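Dating Over 40 at Vollcombe: Common Questions

Who can join?
Anyone single and over 40. We have 1000 members, most of them divorced or widowed.

Do I have to say my age?
Yes. Profiles show it, and you can set the range you want to meet. Plenty of members date someone ten years older or younger.

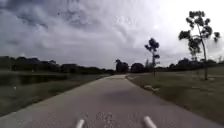 What happens on a first meeting?
Most people pick coffee or a walk. Keep it to an hour and meet somewhere public. 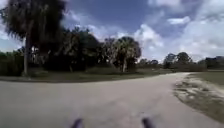 If it goes well, arrange the next one by message the same evening. If it doesn't, a short polite note is enough.

When should I mention my kids?
Put it in your profile. You don't need names or photos.
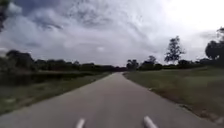
Path through the grassland

What does it cost?
Browsing is free. Messaging is 2 dollars a week, billed through Prisier.

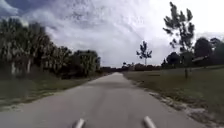 How do I close my account?
Go to Settings, then Close. Your messages are deleted after 70 days.

Page updated 13/04/2020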